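Hulta Demonstration Station DS-2
Two-arm tabletop system for open days, site visits and showroom use

Overview
The DS-2 is a complete two-arm work station sold or rented for public demonstrations. It runs the Hulta basket routine, in which artificial fruit and vegetables are moved between the tabletop and a handled basket. The routine runs unattended between operator checks and restarts without recalibration when the table has been reset to the printed layout.

The station is on show at the Coelho open day in September, in the ground floor hall. Runs start at 10 a.m. and repeat until mid-afternoon. Visitors may stand at the barrier during a run and handle the props between runs.

What is supplied
Two-arm unit with parallel grippers, mounted on base
Control cabinet with Dasance run software, one license
Prop set A (basket, artificial produce, bowl, cups)
Layout sheet, laminated, 2 copies
Barrier posts and belt, 8 m
Transport case for props

Tables are not supplied. Any flat, matte tables of matching height may be used. Where two tables are joined, the seam should run parallel to the front edge of the station and the tops should be level to within 2 mm.

Specifications
Arms: 2, independently driven
Grippers: parallel, two fingers each, replaceable finger pads
Rated payload per arm: 2000 g
Station weight without props: 190 kg
Supply: single phase, grounded outlet
Setup time, two people: 6 hours including checks
Operating temperature: 10 to 35 °C

Site requirements
Daylight is acceptable. Direct sun on the tabletop is not, and blinds should be available on any window facing the station. The floor must carry the station weight on four feet. Leave clear space behind the base for access to the cabinet. Arm cables run outside the links and must be inspected before the first run of each day for wear and for slack that could catch on the table edge.

Running a demonstration
Place the props according to the layout sheet. Confirm that both grippers open and close fully from the panel. Start the routine in slow mode for the first cycle, then switch to normal speed. If an item is dropped outside the work area, press Hold, return the item by hand and press Resume. Do not reach over the table while the Hold lamp is off.

Replacement props are ordered under the Skuvham part list. Finger pads ship in pairs. Rental stations are returned with the full prop set; missing items are billed at list price. 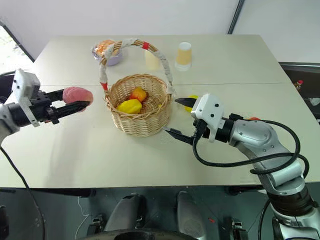
Can the station be run with our own objects in place of prop set A?
Own objects may be used if each one is within the rated payload and has been taught in the Dasance software before the event. Allow extra setup time for this, and test every object at slow speed first.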